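Student work > Year 2 projects > Home and storage

Reading time: 2 minutes

A Tub for Everything: Sorting Out the Kitchen Drawer

Report by Delia Lagos and Koen Peeters

Our project began in May with the kitchen drawer in the shared house, which would no longer shut. Koen had been complaining about it since the winter (with good reason, I must admit!), and when our tutor, Kirstin Geddes, asked for a small household problem to work on, we both thought of it straight away.

We wanted to find out whether long, awkward boxes, the foil and baking paper and so on, are easier to live with standing up, lying in a drawer or kept together in an open tub. We asked the other people in the house how they felt about each arrangement, and Rochelle Fitzsimmons had so much to say about torn cartons that we gave her a page of her own in the appendix.

The drawer did worst, which surprised none of us. Standing the boxes up looked lovely for a day or so, and then they began to lean and slide about whenever anyone wanted the one at the back. The tub was my favourite from the start, so I have tried hard to be fair to the others.

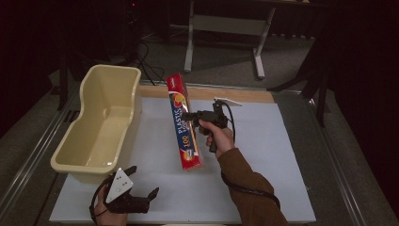 Length turned out to be the thing to watch, and we should have measured before we went shopping. Our shelf is 45 cm deep, and a tub that fits it nicely may still be a squeeze for the longest cartons, which then have to go in at a slant. Koen doesn't mind the slant. I do, a little, and we have agreed to leave that argument out of our marks! Next term we would like to try the same thing with the cleaning cupboard.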